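# Kandolance 주방 시뮬레이션 키트: 사용 검토 겸 README

작성 Wissam Zein | 12월 | 공유 14 댓글 6

급하게 정리함. 오타는 나중에 고침. Divlow 쪽에서 도입 여부 물어봐서 써본 만큼만 적음.

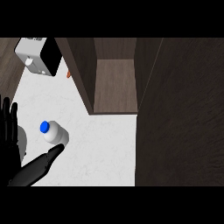

## 1. 뭐가 들어있나

- 주방 장면 묶음. 대리석 상판, 나무 수납장, 흰색 조리대용 가전 같은 것들
- 손가락 달린 로봇 손 모델. 검은색. 집게형은 별매
- 에피소드 데이터 3000개 (학습용 2000, 나머지는 검증용이랑 예비)
- 재생 스크립트, 변환 스크립트
- 라이선스 파일 하나. 짧음. 꼭 읽을 것

물체는 병 종류가 제일 많음. 흰 몸통에 파란 뚜껑 달린 병이 기본 물체고, 눕혀 놓은 상태로 시작하는 설정이 따로 있음. 우리는 주로 이걸로 돌려봄.

## 2. 누가 쓰면 되나

손 조작 정책 학습하는 팀. 실물 로봇 없이 먼저 파이프라인 맞춰보려는 팀. 이동 로봇 쪽은 볼 거 별로 없음. 주방 밖 장면도 없음.

Ouazzani 키트 쓰던 사람은 폴더 구조가 비슷해서 금방 적응할 듯. 단, 액션 순서가 다름. 그대로 넣으면 손목이 이상하게 돌아감. 이거 때문에 오후 반나절 날림.

## 3. 설치

1. 압축 풀기. 경로에 한글 있으면 장면 로딩이 안 됨
2. 가상환경 새로 만들 것. 기존 환경에 얹으면 렌더러 버전 충돌
3. `setup.sh` 실행
4. `play.py --episode 263` 으로 재생 확인. 첫 실행은 오래 걸림. 멈춘 거 아님
5. 창이 안 뜨면 `--offscreen` 붙이고 영상 파일로 저장해서 확인

그래픽카드 없는 노트북에서도 재생은 됨. 학습은 무리.

## 4. 데이터 형식

에피소드 하나 = 폴더 하나.

- `rgb/` 위에서 내려다보는 카메라 영상. 위아래 검은 띠가 붙어서 나옴. 학습 전에 잘라낼 것. 변환 스크립트에 `--crop-bars` 옵션 있음
- `state/` 관절값, 손끝 위치, 물체 자세
- `action/` 목표 관절값. 순서는 팔, 손목, 엄지, 나머지 손가락
- `meta.json` 장면 이름, 시작 물체, 지시문, 성공 표시

지시문은 영어만. 한국어 지시문은 우리가 따로 붙여야 함. Reltska 에 번역 견적 요청해둠, 답 아직 없음.

양팔 모델인데 카메라에는 한쪽만 잡히는 구간이 꽤 있음. 화면 밖 팔의 관절값은 그대로 기록됨. 한 팔만 쓸 거면 로더에서 마스크 걸면 됨.

## 5. 써본 느낌

좋은 점부터.

- 대리석 무늬, 나무결 렌더링 괜찮음. 이 가격대에서는 상급
- 접촉 계산 안정적. 손끝을 물체에 살짝 대는 동작에서 튀는 일이 거의 없었음
- 문서가 짧고 정확함. 예제 코드가 그냥 돌아감

별로인 점.

- 검은 손이랑 어두운 나무가 겹치면 경계가 잘 안 보임. 분할 마스크 없으면 고생함. 마스크는 상위 요금제에만 포함. 이건 좀 아쉽다
- 가려진 물체가 많음. 수납장 옆에 끼어서 가장자리만 보이는 물체도 meta 에는 멀쩡히 올라와 있음. 가시성 기준으로 한번 걸러야 됨
- 조명이 단조로움. 밝은 상판 하나에 맞춰진 느낌이고 밤 조명 설정은 없음
- 가전 손잡이나 버튼은 대부분 장식용. 돌아갈 줄 알고 과제 짰다가 다 버림. 구매 전에 동작하는 부품 목록 꼭 받을것
- 병 내용물 물리 없음. 무게만 설정 가능

## 6. 알려진 문제

- 에피소드 272: 시작 프레임이 두 번 저장돼 있음. 앞의 하나 지우면 정상
- 누운 병이 굴러서 상판 밖으로 나가면 성공 판정기가 멈춤. 시간제한 걸어두면 다음으로 넘어감
- `--offscreen` 저장할 때 색이 살짝 어둡게 나오는 경우 있음. 감마 옵션으로 해결
- 엄지 관절 한계값이 문서랑 설정파일에서 서로 다름. 설정파일 쪽이 맞다고 함 (업체 확인)
- 재생 속도 배율 바꾸면 접촉 표시가 밀림. 1배속에서만 믿을 것

## 7. 요금과 지원

기본형이랑 상위형 둘. 기본형은 재생, 상태값, 영상까지. 상위형은 분할 마스크, 깊이, 장면 편집기 추가. 견적은 업체에 직접 문의해야 나옴. 팀 규모에 따라 달라진다고만 들음.

지원 메일 답은 빠른 편. 엄지 한계값 질문은 당일에 답 옴. 장면 추가 요청은 유료고 일정은 협의.

## 8. 의견

Divlow 용도면 기본형으로 시작해도 됨. 마스크는 필요해지면 올리는 걸로. 단 손이랑 배경 분리가 과제 핵심이면 처음부터 상위형이 낫다. 한 달 써보고 에피소드 품질 다시 볼 생각.

## 9. 할 일

- [ ] 크롭 옵션 기본값으로 바꾸기
- [ ] 가시성 필터 정리해서 올리기
- [ ] 액션 순서 변환표 (Ouazzani → Kandolance)
- [x] 272번 중복 프레임 제거
- [ ] 한국어 지시문, Reltska 답 오면 진행
- [ ] 오타 수정

문의는 댓글로 남겨주세요. 메일은 확인이 늦슴니다.

댓글 6 | 공유하기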